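The Round Table at Figueroa

Gallery

The round table has been in the front room at Figueroa for years, and more people have asked about it than about anything else in the building. They want to know where it came from, what is on the surface, and whether they can have one like it. This page has a couple of pictures and the answers to the usual questions. The other tables are on their own pages.

It came from a Jerner showroom that was closing in 2000. We went for shelving and came back with a table. There was no paperwork with it, so we can't tell you the model name or what it cost new. It traveled on its side between blankets and went in through the front door with the door taken off its hinges. 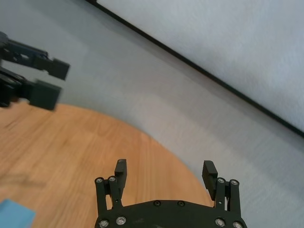

For a long time it was used for everything. Mail got sorted on it, lunch was eaten on it, and in June the seed trays were moved onto it when the windowsill filled up. Most of the damage in those years was water rings and one long scratch from a box of tile. The rings were mostly in the finish and came out. The scratch went deeper, and if you run a fingernail over the right spot you can still find it.

The old finish was a hard, glossy varnish that had started to flake near the rim. We thought about just going over it, and tried that on a small area underneath. It looked bad, so the top was stripped all the way back. That took a full Tuesday and most of the following morning, and it is the part of the job we would least like to do again. Round tops are awkward to sand. The grain goes one way and your arm wants to follow the edge, and any scratch you leave across the grain shows up as soon as the oil goes on. We marked the direction with a pencil arrow on masking tape and stuck it to the rim as a reminder.

The surface now is Omora hard oil, 2 coats. The first one soaked in fast and looked patchy. We left it overnight, wiped it down, and put the second on thinner. After that had cured we went over it very lightly with 2000 grit paper, used wet with a little of the same oil, and buffed it with an old cotton T-shirt. That last step took almost 2 hours. It makes a difference you can feel more than see.

Several visitors have asked if there is stain under the oil. There isn't. The color got warmer as the oil went on and has stayed that way.
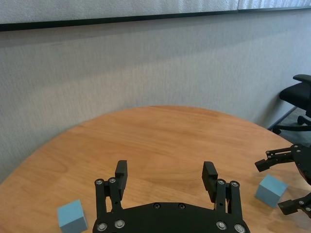
The question we get most is about shine. People who have had varnished tables expect oil to look flat, and people who have had waxed ones expect it to look greasy. It does neither if you buff it well. With light on it the top has a soft sheen and a slightly brighter patch out toward the far edge, and the streaks in the grain stay easy to see, both the lighter ones and the darker ones. The old varnish threw back a hard glare that made it difficult to read at the table in the afternoon - one of the reasons we were glad to be rid of it.

Looking after it is simple. Crumbs and dust come off with a dry cloth. Sticky marks need a damp cloth and then a dry one. We don't use spray polish, and we ask people who use the room not to bring any. Cups are fine without coasters if they are wiped underneath, but a hot pot needs a trivet. Once a year or so the top gets a thin fresh coat of oil, usually over a weekend so the room can be closed until it dries.

The size is also a common question. We think of it as a table for six. Seven will fit if they know each other well. With eight, somebody's knee ends up against the base. The round shape suits the front room because there is no corner to catch your hip on when you come in from the hall, and it can be turned a little every few months so the same side isn't always toward the window. We do turn it when we remember.

The felt pads underneath are from Vornov and have to be replaced more often than we would like. Grit gets into them and then they scratch. We keep a spare set in the drawer by the door, along with the masking tape, the rest of the oil and a folded piece of the fine paper. If you borrow anything from that drawer, please put it back.

The table is not for sale. It can be used by anyone who books the front room, and it stays in the front room. Moving it means taking the door off again.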